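Workshop notebook, 1 Nov 2018

Pouch day! I cleared the long table by the wall and got going on the gift packaging for the December orders. Claveter want everything in drawstring pouches this year instead of boxes, gray for the small pieces and red for the special sets, and I'm completely sold on it. The velvet is lovely to handle and it hides fingerprints far better than the satin we tried for Waltar.

Gray and red are kept apart on the table as much as I can manage. I tried sorting by size first and kept grabbing the wrong color, so columns by color it is. Bows get tied flat on the wood, neck gathered first, then the cord. If you tie before gathering, the mouth gapes and you have to pick the whole thing loose again (ask me how I know). Stack them overlapping with the bows showing and you can spot a lazy one right away.

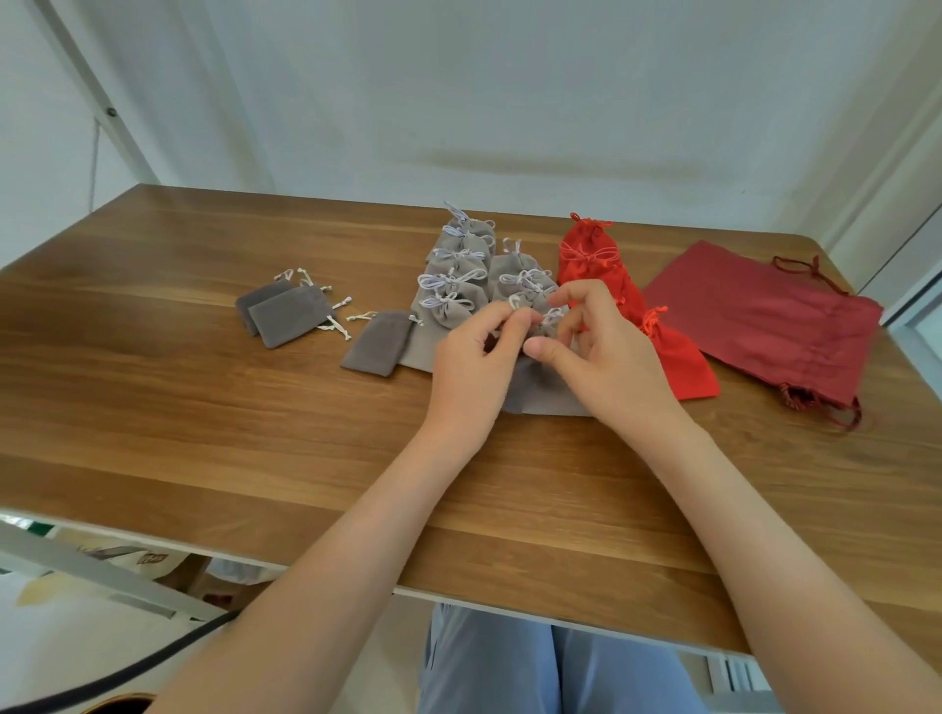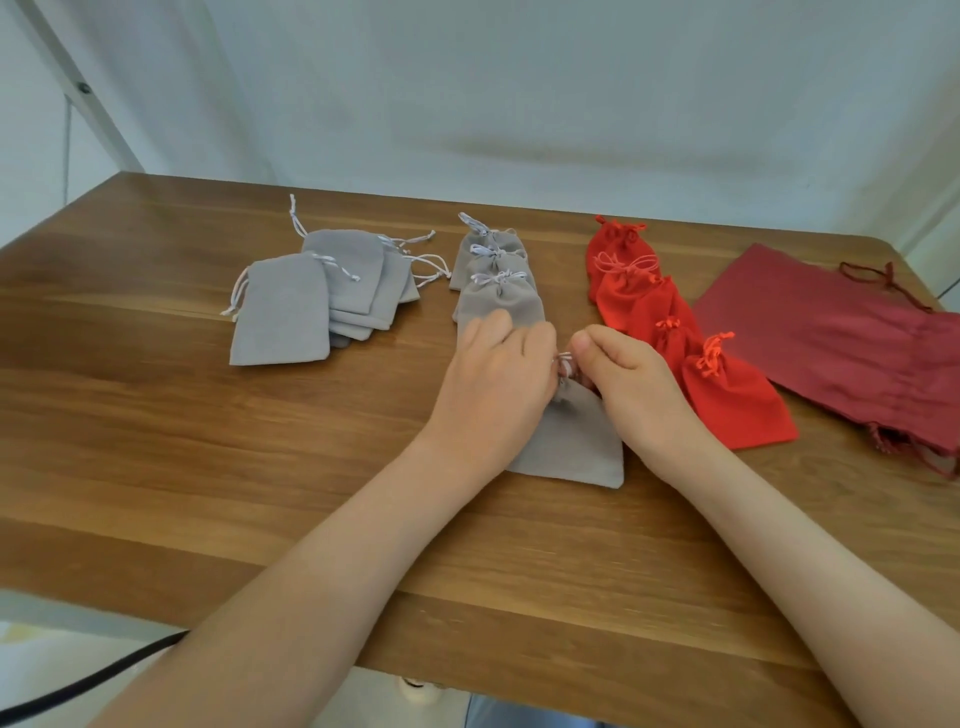
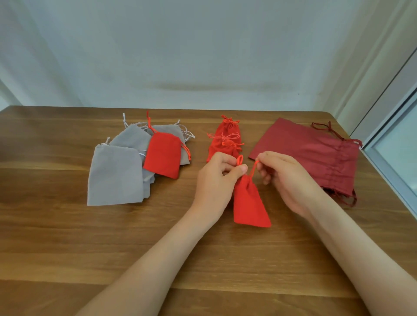 The cords are still the slow part. The pale ones slip more than I'd like, and a single loop came undone in my apron pocket during a test this morning. Two even loops pulled snug held fine. I want to try a tiny dab of wax on the cord ends before we do the full run - Zawadi Ndung'u swears by it for the Drurnby ribbons and her bows never budge.

Target is 60 an hour. Best stretch so far was 55, and that was with the radio on and no phone calls, so I think we can get there once the wax question is settled. Total order is 989, which sounds like a mountain but really isn't with two of us at the table.

Also: the big dark red bags from Rashidi are a shade deeper than the small red pouches. Side by side I rather love it, and it makes the outer bag look like it was picked on purpose. Need to check that Claveter feel the same before we commit. Sending them one of each.

To do:
Order more pale cord, up to 2 spools
Wax test on gray, then red
Find the lint roller, the gray shows everything
Ask Zawadi which wax, the hard block or the soft one in the tin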